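Posted to Equipment and Purchasing, 29 June 2025

**Planning a budget for a robot arm in a shared building**

Our office at Olton is preparing a request for one arm with a gripper. Figures due in March were postponed, and the committee now asks what should be listed besides the arm itself. The unit would work near a staff kitchenette with a sink, a dishwasher and drawers under the counter. We have set aside $2000 for accessories. Is that sufficient? 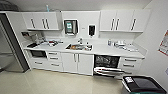 **Figueroa Facilities Desk**, Purchasing Coordinator

The accessories line should be divided before it is submitted. We recommend separate entries for gripper fingers, cables, mounting hardware and floor protection. Our last order from Brokora listed a spare finger set at $292 and a cable kit at $107. Please request both prices in writing, as quotations lapse.

Reach should be settled first. Measure from the proposed base to the farthest handle, and include the upper cabinets if they are part of the work.

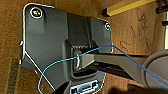 Recessed openings deserve their own line in the request. A finger that closes well on a bar handle may be too wide for a narrow slot, and a second set is then required. Allow for slack in any cable that passes near the gripper, and order clips with it.

**Pinen Office Services**, Member

Over five weeks for delivery in our case. Ask about shipping too. We forgot it.

**Olton Stores**, Records Clerk

The sum is adequate for accessories only. Service visits and training are charged to a different account in most institutions and should not be placed under this heading. 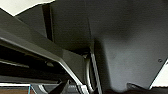
*Gray hardware at close range, with a thin blue line at lower left.*

Submit the service estimate on its own form, with the supplier's terms attached.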